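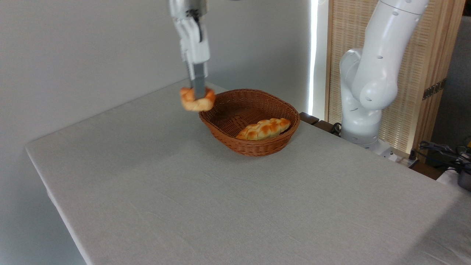
Bread duty at the Clandik bench: one roll in the gripper, one in the basket.

Sunday, a little after seven in the evening, and Lewis Purves is still arguing with a bread roll.

Not eating it. Arguing. The roll is braided, shiny on top, lumpy underneath, and for most of the spring it was the thing that broke his numbers. Cups were fine. Blocks were fine. Bread, no. Every roll a different shape, every knot a new place for a finger to slip.

"You pinch it in the wrong fold and it turns on you," he says. "Then you're holding it by an ear."

Purves runs the manipulation work at Clandik, a small lab above a bike shop, two rooms and a kettle. The project is called Buvisach. The idea behind it is simple enough to say quickly, and took a year and a half to get working: let the robot learn from its own near misses, and only the near misses.

Most groups throw bad attempts away. Somebody drives the arms by hand, the good runs get kept, the fumbled ones go in the bin. Pierina Sanna thought that was a waste. She joined from Welance, where she had worked on packing lines, and she had seen a lot of fumbles.

"A person picking up bread corrects all the time," she says. "Little corrections. You don't notice. We were deleting exactly that part."

So the Buvisach recipe goes like this. Record the demonstrations, all of them. Find the moments where the grip starts to go and the operator saves it. Cut those moments out, a second or two each, and train on them more heavily than the rest. The long boring reach across the table counts for less. The wobble counts for a lot.

How many demos? 128. That is the number people ask her to repeat. The lab's earlier system had many times more and did worse on bread, and Sanna is careful about what she claims from that. Same table, same cloth, same kind of basket. Change the basket and things get shakier.

The test itself is plain. Rolls go on the cloth, the arm has to put them in the basket, no squashing, no tipping the basket over. Purves logged 103 trials with the new policy. It failed 7 of them. Four were drops, two were rolls left balanced on the rim, and one was a roll carried very confidently to the wrong side of the table and let go.

He keeps a clip of that one on his phone. Shows it to visitors.

The older policy, trained the usual way on the same recordings, failed more than a third of the time. Not much separates the two when the roll is lying flat and straight. The gap opens up on the twisted ones, the short knotted shapes where there's no obvious long side to grab. Thats where the saved grips seem to pay off.

Seem to. Sanna uses the word a lot. Her worry is that the model has learned this bakery's rolls and not much else. They all come from Russo, down the street, same tray every morning, same two shapes. In July she plans to switch suppliers without telling Purves, to see if the numbers hold and also, she admits, to see his face.

Other things still bug them. Cloth is one. It creases, the creases throw small shadows, and the policy sometimes hesitates over one. Glaze is another — it catches the light, and when the lamps are moved the arm will slow down over a perfectly good roll and think about it. Speed generally is not great. One roll takes 16 seconds on a decent day. Any baker's kid would be done and outside by then.

Purves doesn't much mind slow. He wants gentle first. The fingers close to a set width and then ease in until the load reading changes, a trick Sanna carried over from the packing job, and the crusts come through mostly whole. Mostly. There is a bag by the door for the ones that don't, and it gets taken home and made into pudding.

Next is two hands. One arm to steady the basket while the other one loads it, which sounds easy and so far is awful. The timing drifts and the arms get in eachother's way. Sanna has a list of fixes taped up over the sink, half of them crossed out already.

It's past eight now. Purves resets the rolls, steps back, and hits go again.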